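Viva quilted bedspread + Meda pink throw, sold as a set or separate. Page updated 24 March 2023, prices are the new ones.

Two pieces. Quilted spread in wide mint/aqua and white stripes, little printed motifs all over. Throw is pink with a cartoon print. Goes on top, gets folded up in the daytime, that's the idea. 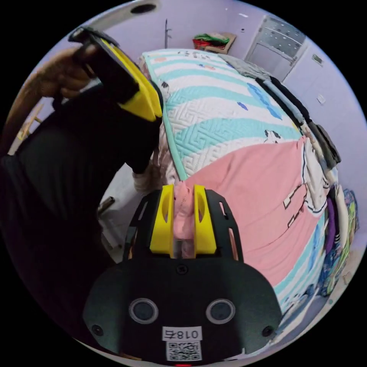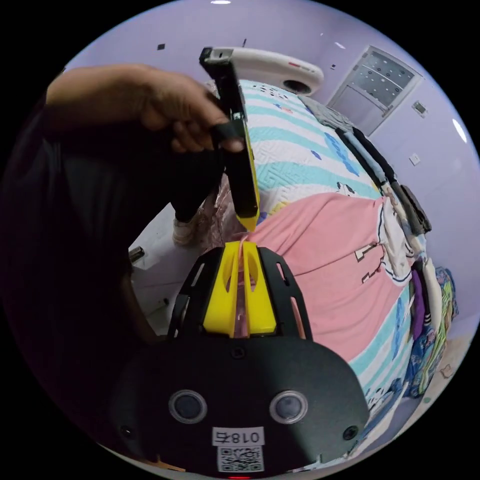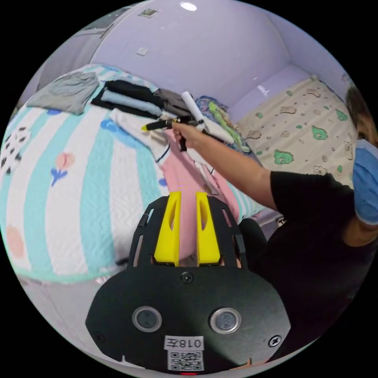 **Prices**

- Viva bedspread, double: 1635
- Meda throw, one size: 700
- Viva pillow cover to match, each: 253
- Zip storage bag: 105

No set discount at the moment. Was one in February, it's finished, please stop asking at the counter.

**The bedspread**

Quilted all the way through, wavy stitching. Medium weight. On its own for warm nights, over a duvet when it's cold. Hangs over the side of a normal double. On a very deep mattress you get less of a drop, measure first, from the floor up to the top of the mattress and then across. People measure only the top and then send it back.

Print placement is different on every one. The fabric is cut from the roll as it comes so you might get a cow in the middle, you might get it near a corner. We can't pick one out for you. If you want two for two beds next to each other they will not match exactly, stripes yes, motifs no.

Colors: mint only for now. Trarska warehouse says a yellow is coming, no date. Grey was discontinued, last ones went to the Surdu shop, call them.

**The throw**

Soft, thin, folds small. Pink. Cartoon side goes up. Light enough that kids can fold it themselves, in half, in half again, then roll or fold in three. Sits fine at the end of the bed or in a pile with the clothes.

Picks up lint from dark clothing, shake it out before you fold it. A sticky roller works too.

**Washing**

Bedspread: cool, gentle, on its own. Needs a big drum, if you have to push it in then it's too full and the middle won't rinse. Line dry flat over two lines. No dryer, the stitching puckers and we don't take those back.

Throw: warm is ok. Inside out. Low spin. Wash it alone the first time, the pink can run a litle. After that with similar colors.

No bleach on either. No iron on the cartoon print, ever. Back side is ok with a cool iron but it doesn't really need it.

**Folding the bedspread for the bag**

Lay it out flat on the bed. Long sides to the middle, then in half lengthwise, then roll from the foot end. Push the air out as you go. Fits the zip bag with the throw on top, tight but it closes. Don't store it damp.

**Fits**

Double bed: yes. Single: yes, long on the sides, tuck under. King: no, will look short.

**Returns**

Unwashed, in the original bag, tags on. Bring the slip. Pillow covers can't be returned once opened. Exchange for another size of bedspread is fine if we have it, which right now is double only so no.

**Stock**

Bedspread: in stock, both shops.
Throw: in stock, Surdu low.
Pillow cover: Trarska only, order ahead, allow a week for it to get accross.
Zip bag: out, more coming. You can still order, we'll send it seperate with no extra delivery charge.

Pickup at the side door, ring twice. Card or cash.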